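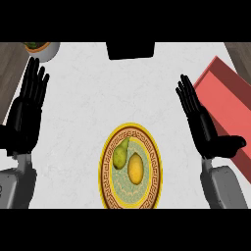 4. Syncing notes between phones without a server

4.1 What has to travel

A shared note in Grukirholm is a small thing until somebody attaches a picture to it. The text of a typical note fits in a single radio packet, and so does the list of edits made to it since the last sync, but one picture can outweigh a whole year of typing. How heavy it is depends a great deal on what is in it. A broad, pale area such as the white marble tabletop shown here, with its faint grey veining and soft smudges, gives an encoder fairly little fine detail to store, while a close-up of gravel or a knitted jumper gives it plenty. We found this variety a real pleasure to work with, as it forced us to stop thinking in terms of an average attachment and start thinking about what a person waiting at the other end wants to see first. In nearly every case that is the text.

The rest of this section describes how the sync layer, Flernell, decides what to send, in what order, and what it does when the link drops halfway. Flernell runs entirely on the phones. There is no account to sign in to and no machine in the middle that holds a master copy, so each phone has to be able to work out by itself what it is missing.

4.2 The edit log

Each note is stored as a log of edits. An edit records the phone that made it, a counter that goes up by one with every edit on that phone, and the change itself. We tried wall-clock times first and gave them up quickly. Two of our test phones disagreed by several minutes after a flat battery, and the merged notes came out with answers sitting above their questions. Counters carry no such trouble. They say nothing of the time of day, but they do say which edits a phone had already seen when it made a new one, and that is all the merge step needs.

When two phones meet, they first swap a summary of the highest counter each holds for every phone in the group. The summary is tiny, and in our experience it is the most satisfying part of the whole design: a glance at two short lists tells both sides precisely which edits have to move. If the lists match, the exchange is over before the screen has finished lighting up.

Edits that touch different lines are simply both kept. Edits that touch the same line are merged character by character, and where both phones have typed at the same spot, the two pieces of typing are placed one after the other in a fixed order based on the phone's identifier. The order is arbitrary, though every phone arrives at the same one, and people seem quite happy to tidy up a doubled word by hand. What they dislike is losing a word. We return to this in Section 5.

4.3 Order of sending

Flernell keeps a queue for each neighbour with 2 lanes. The fast lane holds edits to text, ticks in checklists, titles and colour labels. The slow lane holds attachments, cut into blocks. Nothing leaves the slow lane while the fast lane has anything in it, and a block already under way is allowed to finish. We set the block size small enough that this wait is hard to notice on an ordinary local link.

Within the slow lane, a reduced preview of every attachment goes out before the full version of any of them. This was a late change and we are delighted with it. Under the old rule, attachments went out in the order they had been added, so one long recording at the top of a note could hold back everything below it. With previews first, a person opening the note sees its full shape early on and can start reading, sorting or replying.

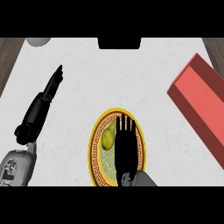 Figure 1. Attachment in a shared note: white marble tabletop, with wooden surface showing at the upper corners.

An attachment such as the one in Figure 1 is named by a hash of its contents. If the same file has been added to several notes, or added separately by two people who were sent it by a third, it crosses the link once. The saving is modest for text-heavy groups and very welcome for groups that pass the same floor plan around all month. Hashing also gives us resumption almost for free. A phone that walks out of range keeps whatever blocks it has, and on the next meeting, with the same neighbour or with any other that holds the file, it asks only for the blocks it lacks.

4.4 Trial set-up

We ran the sync layer with a group of phones at the Vusby site from February until the build was frozen on Saturday, May 18, 2019. The phones were a mixed lot of ages and makes, which suited us well. Coşkun supplied the test harness, a small program that opens notes, types into them, adds attachments from a folder and closes them again at uneven intervals. Everyday users at Vusby had the same build on their own phones and used it however they liked. Their notes were left out of the measurements and are mentioned here only where they pointed us to a fault.

Each run of the harness began with a shared notebook of 200 notes already in step on all phones. The phones were then cut off from one another while the harness made 2000 edits spread across the group, and were brought back into contact in pairs. A run counted as complete when every phone held the same log and the same set of files. We repeated each run 15 times, shuffling the order in which the pairs met.

Every run completed, and the notebooks matched on every phone. We had expected to have to chase at least a few stragglers, so this was a lovely thing to watch come in. The order of meetings made a clear difference to how long a run took, with chains of phones being slowest and a single busy phone in the centre being quickest. It made no difference to the final contents, as the merge rule requires.

4.5 Faults found and fixed

Three faults are worth setting down for anyone building something similar.

The first concerned deleted notes. A phone that had been away for a long time would come back and cheerfully offer its copy of a note that everyone else had thrown out. We now keep a short marker for each deleted note, holding its name and the counter at deletion, and edits older than the marker are ignored. The markers pile up slowly. We clear them once every phone in the group has been seen to hold them.

The second was in the summary exchange. If a phone was restored from a backup, its own counter went backwards, and its new edits reused numbers that its neighbours had already seen. The neighbours then politely declined them. A restored phone now takes a fresh identifier and joins the group as if it were new, with its old edits intact.

The third was a matter of battery. Early builds looked for neighbours at a steady rate all day, including in a pocket on an empty train. Flernell now looks often just after a note has been edited and less and less often after that, going back to the quick rate when the app is opened. Users at Vusby noticed the change before we told them of it, and several wrote in to say so.

4.6 Limits

The design assumes that the members of a group trust one another. A phone that chose to lie in its summary could hold back edits, and we have no way at present of spotting this. Groups are also expected to be small. The summary grows with the number of phones that have ever taken part, and although it stayed tiny in all our runs, a club or school with phones coming and going each term would need some means of retiring old entries. We have a sketch of one, built on the same idea as the deletion markers, and are keen to try it in the next build of Grukirholm.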